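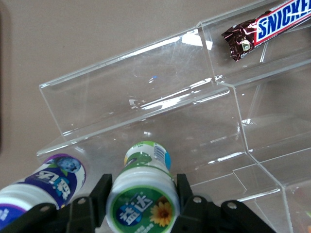
段付きの棚に置けば何でも見やすくなるというのは思い込みで、筒形のボトルは倒れたとたんにただの邪魔物になる、とĐạt Quáchは書いてきた。

同感です。このデータをまとめ始めた頃は「透明アクリルの段付き什器は小さな菓子に向く」と仕様欄に書いていましたが、版2でその一文を消しました。向くかどうかを確かめた記録が手元にないためです。

Pleltia 軽食棚配置データ README

概要
菓子、ガム、飲料、サンドイッチなどを卓上の什器に並べたときの配置を、文章とラベルで記録したものです。収録は824件、品目の行は1195行。1件に複数の品目が入るものもあれば、什器の状態だけを書いたものもあります。整理はClyde GreenbergとBurgi Mösli、ラベルの見直しはShahzad Durraniが担当しました。

ファイル構成
records.csv 1件1行の配置記録
items.csv 品目ごとの行。recordsとはrecord_idで結合
fixtures.csv 什器の種類(段付きアクリル、平トレー、籠、その他)
notes.txt 判断に迷った件の覚え書き

品目の書き方
銘柄は包装の文字が読めたときだけ入れます。スニッカーズのように途中まで見えれば見当がつくものは、brand_partialを1にします。益達のボトルは中国語表記のまま登録し、カナ読みは付けません。味の欄は空欄を認めています。ブルーベリーの絵があるからブルーベリー味だろう、という推測はたぶん当たるのでしょうが、絵と味は別の欄です。

姿勢の欄(pose)
upright、lying、tilted、unknown の4値。tiltedとlyingの境目はあてになりません。Shahzadが同じ28件を日を置いて付け直したところ、本人の中でも揺れました。この欄で細かい比較をするのはお勧めしません。
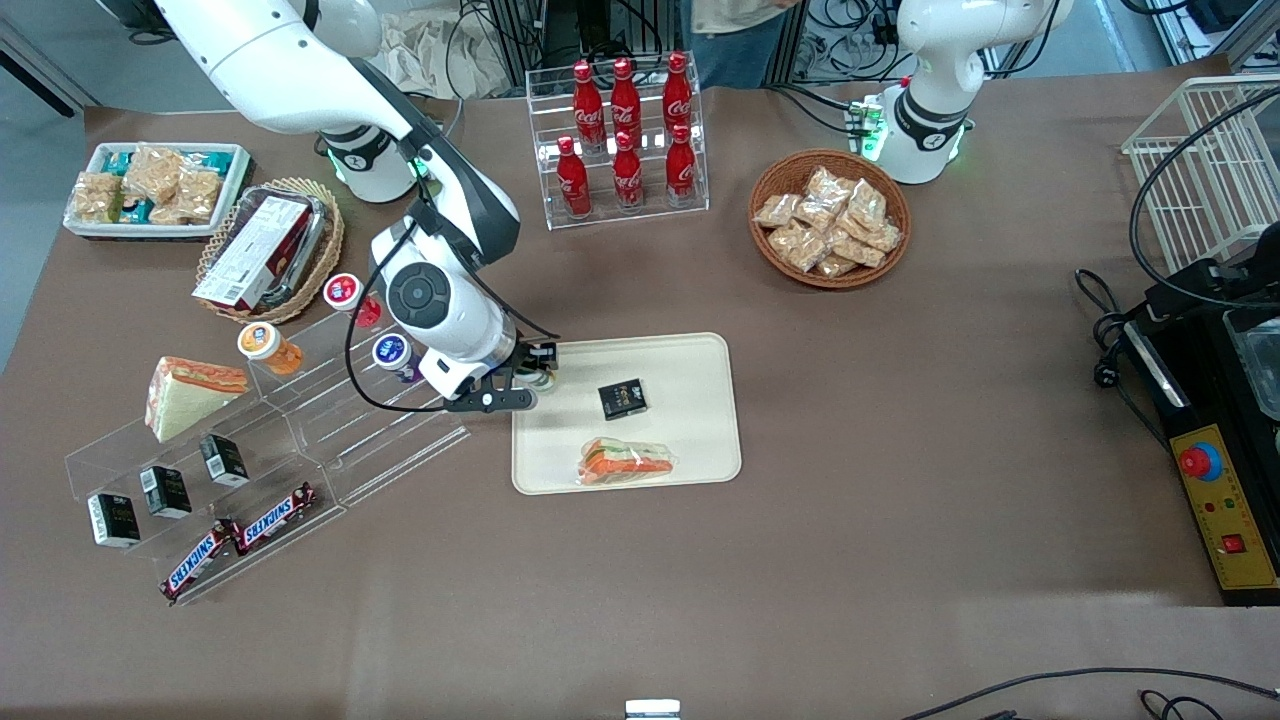
第2号 28ページ

什器ごとの注意

段付きアクリル
コカ・コーラを3本ずつ前後2列、後列を高くして立てる並べ方は、記録がいちばん楽です。赤いキャップがそろい、段と列が一致します。見栄えがよいので「良い陳列」の見本に使いたいという声もありました。ただ、取りやすさも売れ行きもこちらでは測っていません。良いかどうかは言えないので、qualityという欄は設けていません。

三角サンド、横倒しの瓶、ふた付きのカップが同じ什器に混ざる場合は、段の番号をtierに、左右の位置をslotに書きます。アクリルは透けるうえに縁が光るので、隣の段と取り違えた行が残っているはずです。見つけた方は知らせてください。

平トレー
クリーム色と白の2種。仕切りがないため、slotは空欄になります。置き場所は「上寄り」「下寄り」程度にとどめました。サンドイッチが斜めなら斜めと書くだけで、角度は入れません。以前は角度の欄がありましたが、目分量の数字が測定値のような顔をして並ぶのが気持ち悪くて外しました。

籠
丸形と楕円形。小袋が山になっているものは個数を数えず、heapとします。下に埋もれた袋まで数えたと称するデータを見かけますが、どうやったのか教えてほしいものです。楕円の籠に透明容器ごと入った紙箱は、容器をfixtures側に、箱をitems側に分けました。この分け方にはRafsan Akandaが最後まで反対していて、言い分はnotes.txtにそのまま載せてあります。

向かない用途
売り場設計の根拠、賞味期限や鮮度の判断、在庫数の推定。とくに在庫数は、見えている分しか書いていないので無理です。「自然な売り場を反映」という紹介文も使わないでください。卓上に集めた品物の並びであって、客が手に取って崩した棚とは別のものです。

既知の不具合
・小さな黒い箱に金文字の品は、銘柄欄が空のまま
・オレンジと白の瓶が、一部の行で「カップ」になっている
・青緑と白の包装の菓子バーに、表記の違う名前が混在

変更履歴
版2 quality欄を作らないことに決定。角度の欄を削除。heapを追加
版1 8月公開。仕様欄に根拠のない記述あり、使用は勧めません

連絡
修正の提案はrecord_idを添えてClyde Greenbergまで。土曜日に届いた分は、翌週の見直しに回ります。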